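Looking after young pitchers' arms - speaker notes
Club coaches' evening, Belholm, November 9, 2019

Slides change on the star. Leave time for the kettle before we start. Handouts are on the side table, one per club, and I will email the rest.

* Opening. Thank Virnside for the loan of the room. Say what the talk covers: pitch counts, rest between outings, and what to do on the days in between. It does not cover mechanics. If someone asks about sliders, say there is another evening for that.

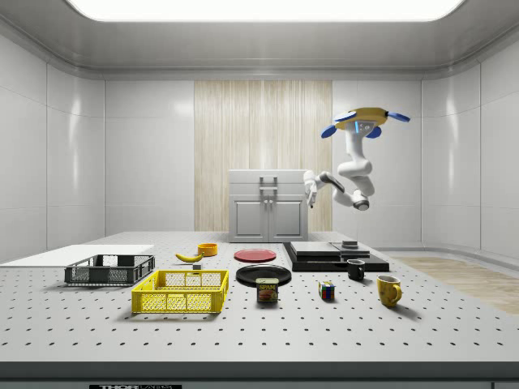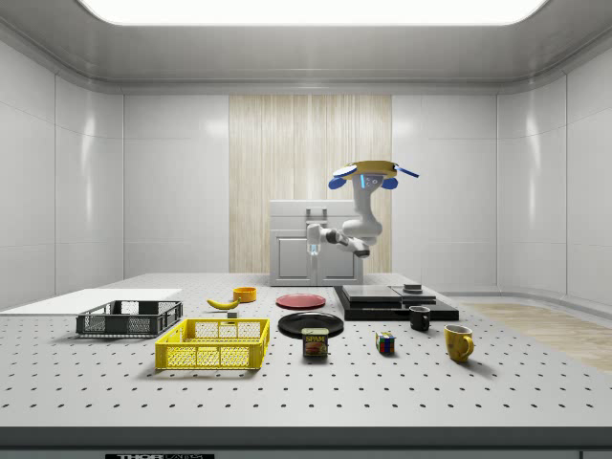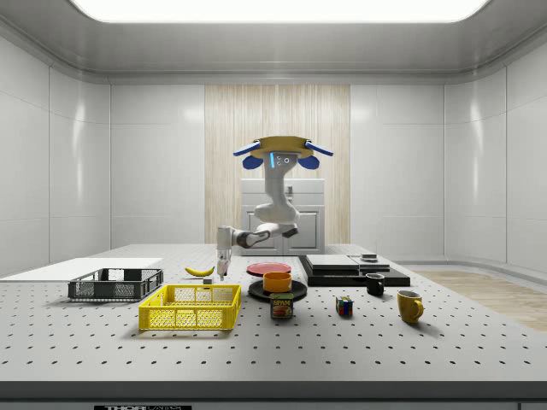
A coach from the Noltora under-fourteens wrote in beforehand to say that counting pitches is fine on paper, but with a thin squad the choice on the day is often between a tired starter and a boy who has never pitched to a live batter. Read this out early. Most of the room will be thinking the same, and the talk should answer it.

* The count. Our junior limit in the league is set by age group and is on the handout. Don't read the table aloud. The point to make is that the limit is a ceiling. A pitcher who is struggling at 40 pitches can come out at 40 pitches. Signs to watch for: the ball drifting up in the zone, a longer wait between pitches, shaking the arm, the front side opening early. Any one of those is worth a walk to the mound.

Also mention long innings. A boy who throws 20 pitches an inning for two innings has done the same number as one who throws ten an inning for four, but the first has had far fewer breaks. The scorebook won't show that unless the scorer writes pitches per inning in the margin. Ask clubs to start doing this. It takes a pencil.

(Pause. Ask who already keeps a count by inning. Expect a few hands.)

* Who counts. One adult, same adult all game, not the coach. The coach is looking at the field and will lose track by the third. Use a clicker if you have one. Compare with the other side's scorer at the end of each inning and settle any difference then and there. At the Lindqvist tournament in July we had two books which didn't agree by the end of a game and no way to sort it out, so the pitcher was treated as having thrown the higher number. That is the rule we should keep.

* Two teams, one arm. This is the part I most want them to go home with. Several of our players turn out for a school side as well as a club, and some are guests for another club at tournaments. Nothing in our books picks that up. Suggest a card the player keeps in his kit bag: date, team, pitches thrown, position played afterwards. Parents can fill it in. Show the sample card on the handout.

Catching counts too. A pitcher who comes off the mound and goes behind the plate is still throwing on every pitch. We ask clubs not to do this on the same day, in either order.

* Days between. Keep this short.
Day after: light movement, no throwing.
Next: easy catch, short distance, stop when it stops being easy.
After that: longer catch if there is no soreness.
Soreness in the muscle is common. Pain at the elbow or the shoulder joint means no throwing and a word with the parents, who should get it seen to. We are coaches and should not be guessing.

* Back to the thin squad. The answer is to build more pitchers before the season. Three for every team is the least I would go into a weekend with. Every player at under-fourteens should have thrown to a live batter in practice by the end of pre-season, even if it is only a dozen pitches. Some will hate it. A couple will be better than anyone thought. Virnside did it this way last winter and used up to 3 different pitchers in a game without much fuss - they gave up some walks early on and lived with it.

If a team still runs out, talk to the umpire and the other coach. Ending a junior game an inning early is allowed if both sides agree. Check the wording in the league rules before saying this, page reference is in my folder.

* Questions. Likely ones:
Weighted balls - not at these ages.
Do warm-up pitches count - no, but keep them sensible, and don't warm a boy up twice and then not use him.
Winter - time off from throwing altogether, and play something else.

* Close. Ask each club to name its pitch counter by the end of the month and send it to the fixtures address. Cards can be collected at the door. Chairs need stacking against the back wall.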